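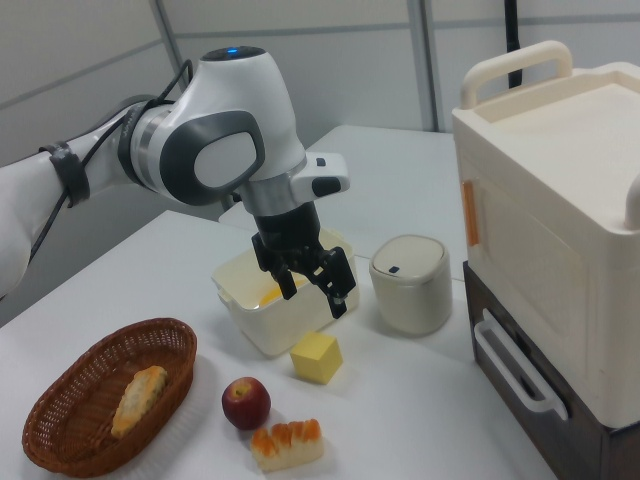
New in memoir: two titles from Cunine Press

18 Sep 2025

Cunine Press has added two memoirs to its fall list, and both will be in our online store in October.

The first, Salt on the Stairs, covers the year the author moved back into her mother's house in the town of Grerkard to help after a hip operation. She planned to stay for the summer and was still there at Easter. The chapters are short, most of them built on one room or one piece of furniture, and the long quarrel over selling the piano runs through all of them. It is funnier than the jacket copy makes it sound.

The second, Filali Street, is a quieter book. It follows a family bakery from the parents' first lease to the day the ovens were sold. The author worked the counter as a teenager and kept the order books, and pages from them are reprinted between chapters. Readers who want a strong plot may find the middle slow – the section on flour prices goes on a while – but the last chapters are worth the wait.

Both are paperback originals. Salt on the Stairs is the shorter one, and the first 86 pages can be read free on the Covalar reading site until the book goes on sale. You need an account to open the sample, but not a paid one. Filali Street has no online sample yet. The publisher says one chapter will go up closer to the date.

Book groups can ask for a discussion guide to either title when they order. Large print editions are planned – no dates so far.

Preorders placed through the store ship on publication day.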